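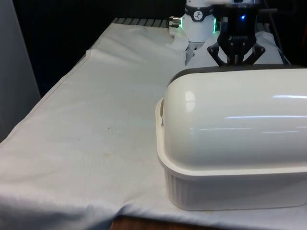
Keeping Bread: Boxes, Bins and Lids

Handout 2, Home Baking and Food Storage (evening course)
Wovunero Adult Learning, kitchen room
Revised 3 May 2020

Last time we baked, and I hope your loaves were as good at home as they smelled in class! This session is all about what happens next. You have put flour, time and a good deal of elbow work into a loaf, and how you keep it decides whether you are still enjoying it in three days or scraping it into the food bin. I find this every bit as exciting as the baking, and by the end of the evening I hope you will too.

Please bring the notes from session one, because we come back to crust and crumb straight away.

What going stale means

Most people think stale bread is bread that has dried out. Drying is part of it, but there is something stranger and more interesting going on. When dough bakes, the starch in the flour takes up water and goes soft. As the loaf cools, and for days afterwards, that starch slowly firms up again into a more orderly, crystal-like form. The crumb turns hard and crumbly even if hardly any water has left the loaf. You can wrap a loaf so tightly that it weighs the same on day four as on day one and it will still feel stale.

This firming happens fastest at fridge temperature, so the fridge is a poor place for a plain loaf. In the freezer it all but stops. And warming the loaf through partly undoes it, which explains why yesterday's roll comes back to life in the oven (and then goes hard again quickly — eat it warm).

Meanwhile water is on the move inside the loaf. A fresh crust is very dry and the crumb is moist. Over the first day water creeps outwards from the crumb. If the air round the loaf is open, much of it carries on out into the room and the crust stays fairly crisp. If the loaf is sealed up, the water has nowhere to go and the crust turns leathery.

And then there is mould. Mould spores are everywhere in a kitchen, and they love a damp, warm, still place. So we are always juggling: too open and the loaf dries, too closed and it goes soft outside and then furry.

Write down: starch firming, water moving, mould growing. Every container we look at is a different bargain between the three.

The containers

Paper bag. Lets water out easily. Lovely for a crusty loaf on the day of baking, hopeless by day two or three. Leave the cut side down on the board overnight and see how much better it does.

Cloth bag. Much like paper but a bit slower. Linen and cotton both work well. Wash it often, in plain hot water, and dry it fully before any bread goes back in.

Plastic bag. Holds nearly all the water. Good for soft sliced bread and sandwich rolls, bad for crust, and the first place you will see mould in warm weather. Never bag a warm loaf.

Metal bin. Handsome, tough, easy to wipe. How well it keeps bread depends almost wholly on the fit of the lid. Check the corners and the seam for trapped crumbs, and dry it well after washing so that it doesn't rust.

Earthenware crock. My own favourite for sourdough. Unglazed clay takes up a little damp from the air and gives it back, so the swings are gentler. Heavy, though, and chips easily.

Wooden box. Also takes up some damp. Needs thorough airing, and if mould gets into the grain it is very hard to shift.

Plastic bin with a lid. Light, cheap, and simple to clean. A snug lid makes it behave like a roomy plastic bag, a loose one more like a metal bin. If yours has a vent, find out whether it opens and closes, and use it! Open for crusty bread, closed for soft.

A word on lids

I could talk about lids all night. When you look at any bread bin, ask yourself these things.

Where does the lid sit? A lid that rests on a wide rim leaks air slowly and evenly. A lid that clips down or has a soft seal leaks very little.

What shape is it? A high, rounded lid gives room for a tall tin loaf without squashing the top. It also holds more air, and more air means more room for water to leave the bread before things settle down. A small loaf in a large bin will dry faster than the same loaf in a small one.

Does damp gather inside? Run a finger round the underside in the morning. If it comes away wet, the loaf went in too warm or the bin is too tight. Wipe it dry and leave the lid ajar for an hour.

Can you get into the corners? Ribs, grooves, hinges and clips all collect crumbs, and old crumbs are where the next patch of mould begins. Rounded corners are a joy to clean.

Washing day

Once a week, and always after any mould:

Tip out the crumbs. (Birds don't need them, but breadcrumbs for the oven are fair game if they are fresh and clean.)
Wash lid and base in hot soapy water. An old soft toothbrush is perfect for grooves.
Wipe with a cloth dampened in white vinegar if there has been mould, then rinse. Check the maker's advice first for metal or painted bins.
Dry with a clean tea towel and leave open until every trace of damp has gone.

If you find mould on a soft loaf, throw the whole loaf away. The threads run much further than the part you can see.

Freezing

Slice first, freeze on the day of baking, and squeeze out as much air as you can. Slices go straight into the toaster. For a whole loaf, thaw it in its wrapping at room temperature and then give it a few minutes in a hot oven. The crust crackles as it cools and it is one of my favourite sounds in the world.

Practical: two homes for one loaf

This is the home task, and it is great fun if you have children about. Bake the plain white tin loaf from session one, or buy a whole unsliced loaf. Let it cool for at least 2 hours. Cut it in half and weigh each half. Put one in a paper bag and one in your usual bin or box. Weigh both every morning at the same time and fill in the table on your record sheet: weight, crust (crisp, soft, leathery), crumb (soft, firm, crumbly), and anything you can smell.

A trial of mine from March, to show how to set yours out. The half loaf started at 284 g. In the paper bag it lost weight every day, the crust held up nicely to begin with, and the cut face was like a rusk by the end. The half in the lidded bin hardly changed on the scales, yet the crust was soft by the first morning and the crumb had firmed up all the same. There's the starch at work, with the water still in the loaf!

Don't worry if your results look different. Rye and wholemeal keep far longer than white, a little fat or milk in the dough helps a great deal, and a steamy kitchen changes everything. Note down the flour and where in the kitchen the bin lives. Next to the cooker or on top of the fridge is usually too warm.

Things to think about before next time

Why might a baguette be best bought on the day, while a dark rye is better on day two?
If you could change one thing about your own bread bin, what would it be?
What do you do with the last bit of the loaf?

That last one is leading somewhere. Session three is bread pudding, croutons and panzanella, so save your ends in the freezer and bring a bagful, plus an oven dish with a lid or some foil.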